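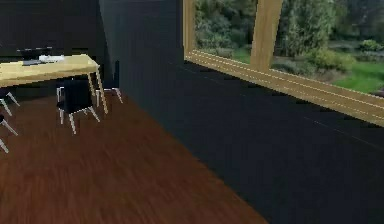
# Drultine Matte Wall Paint, Charcoal

Dark paint is having a moment and I have my doubts about most of it. We stock this one because customers kept asking, and after a few months of selling it I can tell you what it does and what it doesn't.

The can says one coat. Plan on two. Over white primer you will want three, and if your walls are currently yellow or red, buy the gray primer and stop hoping. The label also says "washable," which in paint talk can mean almost anything. A damp cloth took off pencil and a greasy handprint. It did not take off ballpoint, and scrubbing left a shiny patch that shows up every evening when the lamp is on.

**What you get**

- 1 gallon, water based, dead flat finish
- Color is a black that leans gray, with no blue in it that I can find
- Interior walls only (people ask about doors, and no, use the Kondis satin)
- Recoat after 3 hours, longer if the room is damp

**Does it make a room look smaller?**

Depends who you ask. Carolina Lobo, who picks our colors, says no. I say a little, yes, and more so with a white ceiling, where you get a hard line all the way around. A big window helps. Wood helps too, especially the warmer shades, and a pale table against a black wall looks better than the same table against beige. I'll give her that much.

What I don't buy is the idea that dark walls hide things. They hide scuffs from shoes. They show dust, drywall dings, roller marks, and every spot where someone patched a nail hole and didn't sand it. Fix the wall first. If the old paint is glossy, sand that as well, whatever the can says about sticking to anything.

**Coverage**

The maker's number is generous, as they all are. On smooth, primed drywall we got around 15 percent less than promised. On textured walls it was worse. Order an extra quart from the same batch and write the batch number down somewhere other than the lid, which will be covered in paint by the time you need to read it.

**Smell**

Sold as low odor. Tariq Gondal painted his back bedroom with it in September with the window open and slept down the hall for two nights. I'd call that medium odor.

**Rollers and samples**

Use a short nap roller on smooth walls. The Nasr ones are fine. The pricey Fudden roller is also fine and I could not see a difference on the wall, though the handle is more comfortable.

Sample pots are available and I'd push you to get one. Paint a big square, bigger than feels sensible, next to the trim, and look at it at 7 in the morning and again after dark. The chip on your screen is close to useless for a color this deep.

**Returns**

Unopened cans, 18 days, with the receipt. Tinted cans can't come back, and this is a tinted can once we've mixed it, so see the paragraph on sample pots.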